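The Long Way Around a Load of Wash

Robots can walk, climb and carry. Getting a week's clothes clean is still a slow business for them.

Kazimír Danko keeps a tally on a whiteboard by the door of the test apartment at Stirirholm. It has two columns, one for loads finished and one for loads where a person had to step in. When I visited, the second column was longer.

Danko runs the household program at the company, which builds software for humanoid robots and buys most of its hardware from others. The apartment is a converted storage area with a kitchen, a bathroom and a laundry corner. Everything in it came from ordinary stores. "If we design the washing machine, we've learned nothing," he said. "People already own a washing machine."

The question his team gets asked most is when a robot will do the laundry. The question they ask each other is which part of the laundry. They have split the job into 28 steps, starting with finding the basket and ending with a folded shirt in a drawer. Some of those steps are close to solved. Opening a machine door with a clear handle is one. Pressing a start button is another. Clothing is where the time goes.

A mug has the same shape every time you reach for it. A sweater doesn't. It may be inside out, tangled with a sock or hanging half over the edge of the basket. The robot has to decide where one piece of clothing stops and the next begins, and dark fabric makes that harder. Then it has to pinch enough cloth to lift the thing without taking three others along.

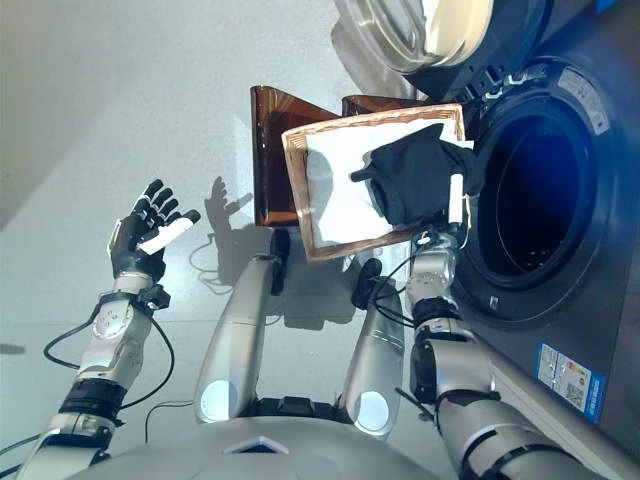
A robot's view of the job: one hand on a navy garment in the basket, the other open, with the washer door already standing wide.

A person loading a washer barely looks at it. You scoop an armful, push it in and go back for what fell. The robot takes one item at a time. In the August trials, an average load took it 60 minutes to put in the machine, before any washing was done. Danko did the same load in 4.

He isn't embarrassed by the gap. Speed, he says, matters less at home than on a factory line. If you are at work all day, you don't care whether loading takes an hour. You do care whether you come home to a shirt caught in the door seal and water on the floor. So the team counts interventions, which means any moment when someone has to pick something up, free a hand or stop the robot.

Over the summer they recorded 388 of these. Danko went through the list with me. The largest group was dropped clothing. After that came clothes left hanging out of the drum, then small items that stayed in the bottom of the basket. Socks were a problem throughout. The robot would look into the basket, miss a sock against the lining and report that the job was done.

Shop floors tell a similar story. Pustutix, which makes sorting equipment for commercial laundries, has been trying to automate the first table in the line, where soiled linen gets pulled apart and fed in. Its machines do well with flat sheets and towels of known sizes. Mixed bags still go to people. A plant manager at Stergiou, a hotel linen service that tested one of the machines, told me it handled the easy bags well and sent the rest back to her staff. She kept it. She also kept the staff.

What has changed in recent years is how the robots learn. Older systems followed written rules, and each new kind of clothing needed a new rule. Now an operator guides the robot through the task many times, and the software works out the movements from those recordings. It copes better with a basket that has been moved or a door that is only half open. It also fails in ways that are harder to explain. Danko showed me a clip of the robot putting a towel in the drum, taking it out and putting it in again. His team still doesn't know why.

Then there is the price. Hirnetmont, a research firm that follows the home appliance business, does not expect household humanoids to compete on cost with a weekly cleaning service any time soon. Its analysts think the first buyers will be care homes and small hotels, where the same machine could work through load after load and a trained person is always in the building.

Danko agrees with most of that. He would like to see a robot in a real apartment sooner, even one that only loads and unloads. Folding can wait, in his view, and plenty of people don't fold anyway.

The next round of trials begins on Sat 16 September. The team has added fitted sheets to the test basket, along with a winter coat and a bag of baby clothes. They have also set a rule that the robot must check the basket a second time before it closes the door. Danko expects the rule to make each load slower. He has wiped the whiteboard clean and drawn the same two columns.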